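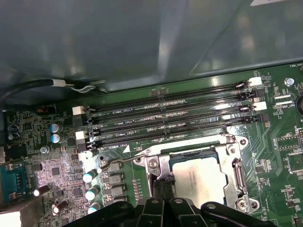 Gripper over the CPU socket, all four memory slots still empty

Teaching server board work by hand vs. by remote – what's working for you?

plollow_bench
Hi all, long-time reader, first real post, so forgive me if I ramble. We've been teaching our arm to do memory and processor work on an open server board since December, and I'd love to compare notes with anyone doing the same sort of thing. We started out by hand, meaning one of us grabs the arm and physically walks it through the job while it records. We got 329 good demonstrations that way. Then we switched to the remote setup (a leader arm on the next bench, and you watch the wrist view on a monitor) and we're at 494 with that.

My problem is that the two piles don't seem to want to live together. When I train on the hand-guided ones, the arm goes in with lovely confidence and then pushes too hard near the slots. When I train on the remote ones it's gentle as a lamb but it dithers, hovering over the latches like it forgot why it came into the room. Mixing them gives me a bit of each, and not the good bits!

Has anyone got a recipe for this?

tang_tinkers
Welcome! I love this kind of job, it's so fussy. My two cents is to drop the hand-guided set completely. When you hold the arm you're feeling the contact through your own wrist, and unless you have a good force sensor none of that gets into the recording. The robot only learns where you went and never learns why you eased off. You also get your own sleeve in the wrist view half the time, and then your policy learns to look for a sleeve. Ask me how I know.

Ilham Wijaya
I'm going to disagree with tang a little, in a friendly way. I've taught people on both methods and the dithering you describe is almost always the person and not the method. New operators stop and think in the middle of the motion, with the fingers right over the part, and every one of those little pauses goes into the data. Try having each operator rehearse the whole move two or three times without recording. Then record. Throw out anything with a long stop in it. I'd keep your hand-guided set too, at least for the approach, up to the point where the fingers are just above the board.

tang_tinkers
Fair point on the pauses, Ilham. I still wouldn't trust hand guiding for anything after contact, though. A memory slot is not a forgiving thing to lean on.

plollow_bench
Thank you both, this is so helpful. I went back through the remote set last night with a cup of tea and you're right, Ilham, the pauses are everywhere, and I'm sorry to say most of them are mine. I tend to stop when I lose sight of the slot behind the module. With the module between the fingers there's a lot of shiny heat spreader and finger in the view, and I end up guessing at the angle. I've put up a view with the module held so you can see what I have to work with.

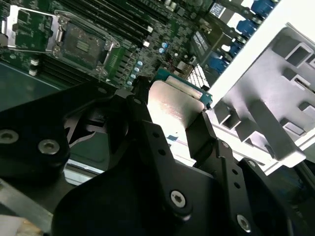 mollow_mike
Have you thought about a second view for the operator only? We run one off to the side, and the policy never sees it. It cut our hesitation way down. The purists will tell you that's cheating, that the person should only see what the robot sees, and I do get the argument, but our people were getting sore necks and bad moods, and you can hear a bad mood in the data.

tang_tinkers
I'm one of those purists, sorry! If the operator lines things up using a side view, then the robot is being asked to copy a decision it has no way of making. You'll get smooth demonstrations and a policy that misses by the width of a latch.

mollow_mike
Maybe so, but ours doesn't miss much. We did give the policy its own fixed overhead view later on, I should have said that.

tang_tinkers
Well, that changes things quite a bit, Mike :)

Ilham Wijaya
What about splitting the job up? Picking the module up, carrying it over and seating it are really separate skills, and you can record a lot of short seating tries in one afternoon. Start each one with the module already in the fingers, at a slightly different tilt every time. I'd keep each operator to 21 tries before a break – past that the hands get lazy.

plollow_bench
I like that very much. I'll try the short seating tries first and leave the side view alone for now, and if the necks start complaining I'll come back to Mike's idea. Does anyone know if the Havon leader arm passes any force back to your hand? Ours is completely limp, and I think half my trouble is that I can't feel when the module touches down.

mollow_mike
It does, a little. More of a nudge than a real push. Better than limp, though you'll want to turn it down from the default or it buzzes.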